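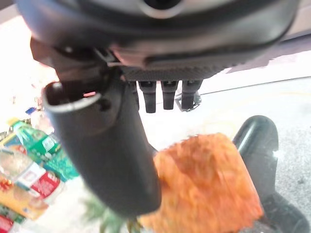
Nerlow has confirmed that its puzzle and exploration game Sorari will be released for PlayStation 4, Xbox One and PC in July. The publisher made the announcement on March 23, 2020, together with the first details of pricing and content. Players take the part of a maintenance machine left running in an abandoned orbital yard, and most of the work is done with its hand. Players can replace the hand with other tools as they move through the yard's 24 sectors.

Sorari is the second title from Sanham, the studio founded by director Kathleen Heffernan. Its first game, a rail-building simulation, was sold only on PC. Heffernan said the studio had wanted to make a slower game for console players and had spent much of the past year adjusting the controls.

"Picking up an object and putting it down again should feel good after ten hours," Heffernan said. "We rebuilt that part of the game more often than any other."

The studio held a closed test earlier this year in which 1,017 players took part. According to lead designer Rónán Moynihan, the results led to several changes – among them a shorter opening section and a new option to turn off the oxygen timer. Save points have also been moved closer together in the later sectors.

The game will cost $30 on all three platforms. A boxed edition for PlayStation 4 will be sold through selected stores and will include a printed map and the soundtrack by composer Elmarie Mnguni. Text will be available in 9 languages at launch, with voice acting in English only.

Nerlow said that a version for Nintendo Switch is under review, but gave no date. Sanham's staff are currently working from home, and the publisher stated that the July release remains on schedule. Preorders for the digital version will open next month.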